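December. Visited the Finthorpe open day with Booker Fitzsimmons, on the 3:15 bus because his car is still at the shop. Signed in at the side entrance, badge number 16. Coffee weak, talks short. Skipped the keynote and went to the Stevness benches at the back, where the handling cells were running.

The topic was thin packaging: light, slippery stock that wrinkles differently every time it is picked up. Ibsa Negash ran the session and took questions as she went. She gave the cycle target as 900 picks per shift and said they are short of it. 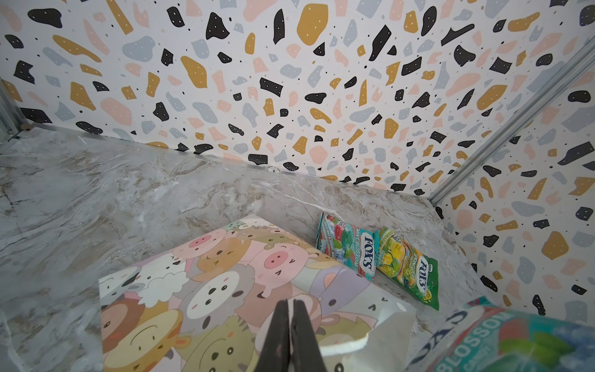

Wrist view, two candy packets at the back wall. MINT BLOSSOM on the left one.

I asked about grip force. She sets it low and accepts some drops - a crushed packet costs more than a second try. Booker asked about static and got a longer answer than he wanted. I wrote down the finger pad supplier, Heiskanen, and will ask for a quote.
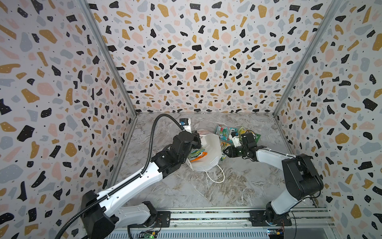
My own interest is cable routing, as the Flurwood line lost 4 days last spring to a chafed harness. I have been arguing for larger bend radii ever since. The left arm in this cell has a corrugated conduit that arcs over to the wrist in a wide curve, and that is close to what I drew in my proposal. The right one carries a thin cable strapped along the forearm with white ties. Ties are cheap, but I would want a sleeve under each one. Ibsa said she would send me the minimum radius for the conduit. Gave her my work address.

Left before the raffle. Bus late again. Need to redo the harness sketch and return Booker's calipers.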